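31 Jul 2025
Kitchen notebook, bean trials, batch 11

Continued from the last page. The question is still the same: can we cook the dried beans in the sauce from the beginning, or must they be cooked before? In January we tried it with the Trellon pot and the beans stayed hard in the middle, even after the whole afternoon. I wrote then that the beans were old. Now I think the tomato was the problem, so today I made two pots from one bag.

Pot A: beans soaked overnight in salted water, rinsed, cooked in plain water until soft, then added to the sauce.
Pot B: beans soaked the same way, rinsed, boiled hard for ten minutes in fresh water and drained, then put directly in the sauce with the tomatoes.

Dry weight was 206 g for each pot. Same onion, same garlic, same spoon of cumin. I used the Zandden tomatoes because the Plasus ones were finished. They are more sour, please remember this when you compare with batch 10.
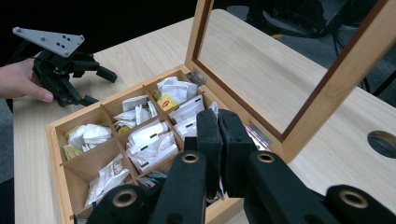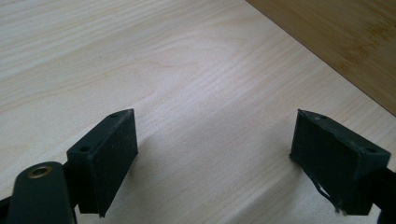 Pot A was ready first. The beans kept their shape and the skin was thin. The sauce was good but a little separate from the beans, like two dishes that met on the plate. I left it with the lid off for the last part and it became thicker, but the taste did not go inside the beans very much.

Pot B needed 2 hours more than pot A. The beans were soft at the end, except maybe one in each spoonful which had still some bite. The taste was clearly better. I had to add water twice, and the second time I added too much, so the sauce is thinner than I like. My mistake, I was washing the pans and did not look.

Salt: I put the same in both, but B tastes more salty. I do not understand why. Perhaps I did not rinse those beans so well.

Small things:
- The low setting on the Tapsell burner is not low enough. Pot B stuck on the bottom and I needed the metal plate under it.
- Cumin should go in the oil before the onion. I did it after, from habit.
- The cut onion in the fridge is from today, please use it.

For the next batch I want to try a middle way: cook the beans in water until they are almost soft, and only then add the tomatoes. I would also keep a cup of the bean water for the sauce and leave out the plain water. If somebody goes to the shop before me, we need onions and two bags of beans, the same kind.

Both pots are in the fridge with labels. I will taste again cold tomorrow and write it under this.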